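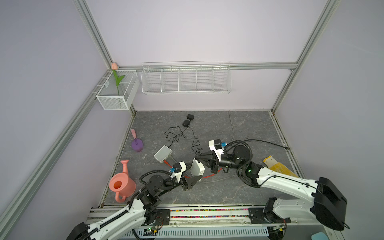
Mevine Storage Pages: Cables, Garden Toys and the Hanging Baskets

Posted 2026-10-19 by Maëlle Pelletier
Gallery: Room 304

This page covers the network things and the garden things, which at Mevine have always ended up in the same place. The notes between and after the pictures are the ones I keep for whoever does the next sort. If you are looking for the kitchen drawers or the coat hooks, they have their own pages and are linked from the main list.

Router, adapters and cables

The white router box is the thing most people come looking for, so it gets dealt with first. It is a spare. The one that runs the house internet is in the hallway cupboard and should be left alone. The spare is there for when the hallway one fails, and for when someone upstairs wants a wired connection in their room for a few weeks.

The orange network cable belongs with it. We have other network cables in the house, but the orange one is easy to find against a pale floor and people remember it by color. Please don't swap it for a gray one and put the orange one in your desk. If you need a cable to keep, there are new ones in the Dursun street storage unit and you can ask me for one.

The black power adapters are the hard part. They look alike and they are not alike. Before you plug one in, read the small print on the adapter and compare it to the print on the device. The voltage has to match. The amps on the adapter can be the same or higher than what the device asks for, never lower. If the print has worn off, put the adapter in the recycling bag by the back door and do not try it out on something to see.

To untangle black cables, start from the adapter end. Lay the adapter down, hold it, and work the loose end back through the knots one at a time. Pulling from the middle makes it tighter. A bad tangle takes ten minutes. Once it is out, fold the cable back and forth in lengths as long as your hand and close it with a strip of hook-and-loop tape. Don't wrap it around the adapter. The cable breaks where it leaves the adapter body, and we have lost several that way.

We tried twist ties and rubber bands before the tape. The twist ties went missing and the rubber bands went sticky over one summer.

Small white boxes

A lot of home network gear comes in small white plastic housings, and from a few feet away it is hard to tell one from another. We have had an extender put away as a doorbell unit and the other way around. The rule now is that anything white and boxy gets a label on its underside before it goes back. Use the Plarkex label maker in the hallway drawer. Write what it is, what adapter goes with it and the month it was last used. "Router, spare, April" is enough.

If a box is missing its cover or its back plate, write that on the label too. Please don't throw the box out without asking. Sometimes the cover turns up.

Wipe the case with a dry cloth before it goes away. For sticky marks, dampen the cloth a little with plain water and keep it well away from the sockets. Light scuffs on white plastic do not come off and are not worth the time. I spent an evening on one with baking soda and ended up with a dull patch bigger than the scuff.
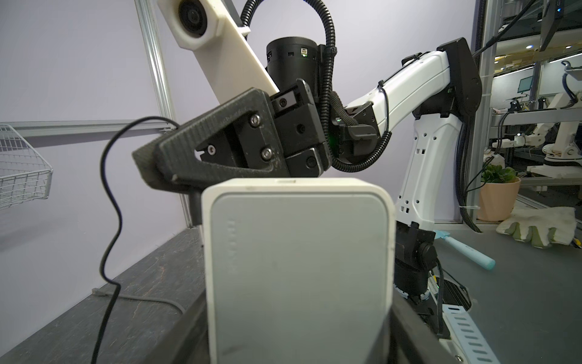
Stand small devices upright if they will stand. They take up less of the shelf, the cables drop straight down, and the label can go on the side instead. Devices that get warm in use also do better with air on both faces. Anything that tips over gets laid flat with nothing on top of it.

Before a spare router goes to someone new, reset it. On most of them you hold the reset button in with a paper clip for ten seconds with the power on, then wait until it has restarted. Check the leaflet for the one you have. Leaflets are in the folder marked Provurent, which was our old internet company. The folder kept the name after we changed companies. I have not gotten around to fixing that.

Garden toys

The pink watering can and the purple trowel with the pink handle are for the children's planting bed on the south side. They are toy size, but they get used for real work and they last well enough. The long spout on the can is good for seed trays, which the big cans flood.

Before the can goes on a shelf, tip it right over and let the spout drain. Standing water in the spout turns green. Leave it upside down in the wash sink overnight if there is time. In cold weather this matters more, and a can left full outside will split along the bottom.

The trowel only needs a rinse and a wipe. Dried soil comes off plastic if you leave it in a bucket for a few minutes. Don't scrape it with a metal tool.

The garden toys go low, where a small child can reach them. The cables and adapters go high. When both sets are out on the floor together for a sort, put the garden toys away first. Then there is no wet thing near anything with a plug.

Wire baskets

The long white wire basket with five compartments hangs from the rail at the back. It is the best thing we have bought for this room. Small things stay separate in it and you can see what is there without taking it down. The compartments work best with one kind of thing each. This is the order we agreed on at the last sort, left to right:

Adapters, taped and labeled
Network cables
Small devices, upright
Labels, tape and pens
Things waiting for an owner

The last compartment gets cleared at the end of each month. Anything still in it goes to the swap table downstairs. Please do not use it as a second compartment for adapters.

Check the hooks whenever you load the basket. A full set of adapters is heavier than you would think, and the weight should be spread along the length. If the basket sags at one end, move the heaviest things toward a hook.

The mesh box basket in the corner has the artificial tulip in it. The tulip stays. It came from the spring table in April and several people have asked for it to be left where it is. To clean it, take it out, shake it outdoors and wipe the leaves with a damp cloth. The mesh itself collects fluff and a soft paintbrush gets it out.

Paper bags

Paper bags are kept flat. Don't nest them or roll them up. The yellow and white ones are a good size for sending someone off with a router, its adapter and a cable all together, and the bag can come back afterward. If a bag is torn at the handle, use it for the paper recycling.

What the last sort cost and what it cleared

Mevine is 3,000 square feet over two floors, and the network things had spread over most of it. We spent 320 dollars on storage for the whole house. A good part of that was rails and baskets, and the rest went on tape, labels and a replacement drawer runner. I have the receipts if anyone wants to go through them.

The swap table took most of what we cleared. The old phone chargers went to the electronics drop-off. They take cables there as well, but they ask for them to be bagged separately from anything with a battery.

Questions that came in after the first version of this page

Can I borrow the spare router without asking? Yes, as long as you write your room number on the sheet inside the door. Bring back the adapter with it. Most of the trouble we have had comes from routers returned without one.

Do the adapters have to stay with their device, or can they go in the adapter compartment? Either is fine if both are labeled. I tape them together when I can.

Is there a bigger watering can? Yes, in the outdoor shed, left side, behind the hose reel. It is metal and it leaks a little at the seam. Carry it on the path and not through the hall.

Who do I tell if the rail is loose? Me. Don't tighten it with whatever screwdriver is handy. The fixings are soft and one of them is already rounded off.

Could the garden toys have their own room? We looked at it. The only space was the closet by the stairs, and that has the meters in it and has to be kept clear.

Still to do

New label tape for the Plarkex, white on clear if they have it.
A second strip of hooks at child height.
Rename the Provurent folder.
Find out which device the square adapter with the long cord belongs to. If it is yours, it is in the waiting compartment until the end of the month.

The gallery pages have had 2,495 visits so far, most of them to the kitchen drawers. Corrections and missing adapters to Maëlle, Room 304, evenings are best.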